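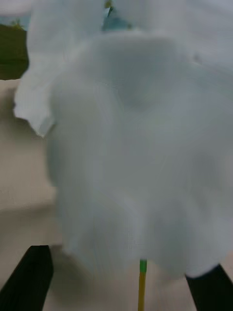 工单 1757:除尘掸头部塌边、掉毛

搜索工单、关键词或编号……

提交人:Anoma Debnath
处理人:Jae-hoon Yook
物品:白色蓬松掸子,细杆,黄色为主,顶端一小段绿色
状态:处理中

问题描述
样品间用的这把掸子,白毛部分左侧有一片薄的往外支着,边缘不齐,下沿垂成一团一团。扫架子时会留细毛,深色层板上看得很清楚。同批领了 18 把,目前只报了这一把。

处理记录

09:40 Jae-hoon Yook
请先确认有没有水洗过,用的什么洗剂。另外捏住绿色那段轻轻转一下,看头部松不松。

10:15 Anoma Debnath
六月洗过一次,温水,没加柔顺剂,挂着晾的。头部不松,转杆子时跟着一起转。

10:50 Jae-hoon Yook
那先不换杆。按下面做:
1. 到室外把杆子夹在两掌之间来回搓转,抖掉浮毛。
2. 用宽齿梳从杆子一端往外梳,左边那片顺着梳,不要扯。
3. 倒挂一晚,不要压在抽屉里。

14:20 Anoma Debnath
做完前两步,掉下来一小撮。左边那片还是翘,比早上服帖一点。现在倒挂在 Nasham 储物间门后。

14:35 Jae-hoon Yook
收到。明早在深色层板上扫一遍再看。还掉毛就找 Geum-ok Ki 领替换头,货号 438,旧头留着别扔,我要跟 Janer 那边对批次。

待办:Anoma Debnath 回报试扫结果。

最后更新:14:36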